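2 min read

I've played Sunday-league soccer for years and my shins have the dents to prove it, so when a teammate wouldn't shut up about the Vavell shin guards I caved and bought a pair.
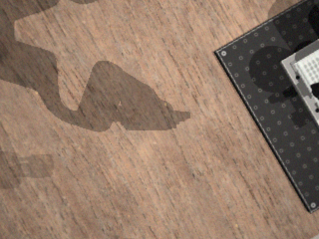 Brown wood grain with a shadow across it.

They weigh 154 grams and I forgot I had them on by halftime!

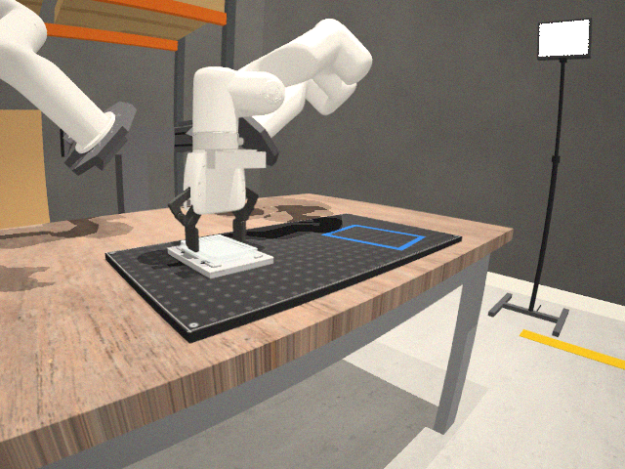

My old Akpans slid down to my ankles every time I sprinted, and these stay put (the sleeve is snug, so pull it on before your socks). The shell has rows of little air holes, a lot like that black pegboard plate under the tray, and my legs felt cooler for it.

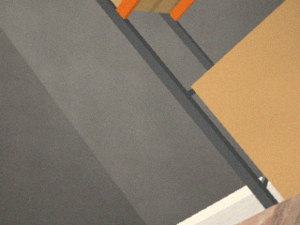

Gray wall, white baseboard.

Gripe time: the strap started fraying after 20 games, and Brorville only sells spares in packs of two.

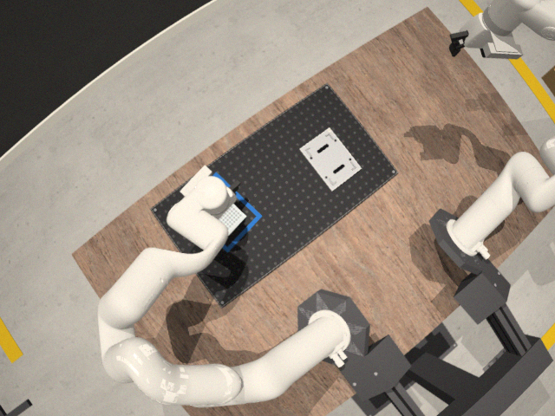 Should you buy them?

If you play every week, yes. Get the medium unless you've got calves like our keeper, Nazareno Gatti.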